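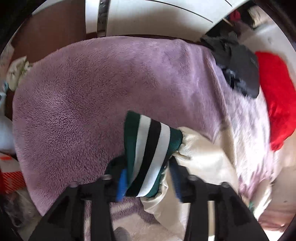
Abb. 1: Ripsbündchen mit Querstreifen in Grün, Weiß und Schwarz

Skript zur 3. Sitzung: Maschenware, Teil 1
Kurs Textilkunde für Quereinsteiger, Stand 2018-02-25

So, weiter geht's mit Maschen! Letztes Mal haben wir uns ja am Köper festgebissen (Kette, Schuss, Grat, ihr erinnert euch), und ich hatte versprochen, dass es heute dehnbarer wird.

Rechts, links und was dazwischen passiert
Glattgestrick hat auf der Vorderseite rechte Maschen, hinten linke, und rollt sich an den Kanten ein. Das treibt mich beim Zuschneiden bis heute in den Wahnsinn. Beim Rippgestrick wechseln sich rechte und linke Maschenstäbchen ab, die Kante bleibt flach und die Ware federt in die Breite schön zurück. Deshalb sitzt Ripp fast immer da, wo etwas anliegen soll: Ärmel, Saum, Halsausschnitt.

Merkt euch bitte die Schreibweise. 1x1 heißt eine rechts, eine links, 2x2 entsprechend zwei und zwei. In der Klausur vom Dezember stand bei fünf Leuten »Ripp 1/1 Köper«, und das gibt es wirklich nicht.

Bündchen zuschneiden
Meine Faustregel: Bündchenlänge gleich Öffnung mal 0,7, plus Nahtzugabe. Linnea Dalen, die den Nähteil übernimmt, rechnet lieber mit 0,8 und hat bei fester Ware meistens recht. Macht vorher eine Dehnprobe! Beim Annähen wird nur das Bündchen gedehnt, der Oberstoff liegt locker darunter. Glatte, satinartige Stoffe kräuseln sich an der Naht gern in kleine Fältchen, also Viertelpunkte markieren und lieber eine Nadel mehr stecken.
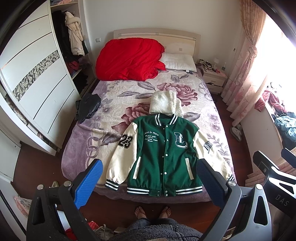 Wolle im Oberstoff: Walk, Loden, Melton
Hier wird gern alles »Filz« genannt (ich zucke jedes Mal zusammen). Filz im engeren Sinn entsteht direkt aus Fasern. Walk ist zuerst gestrickt und wird dann verdichtet, Loden und Melton sind gewebt und gewalkt. Melton wird zusätzlich geraut und geschoren, daher die dichte Oberfläche, auf der Stickerei so gut steht.

Bis zur nächsten Sitzung
Lest im Reader S. 158 und bringt 2 Strickproben mit, eine glatt, eine gerippt. Fragen zum Reader bitte an Rocío Arellano.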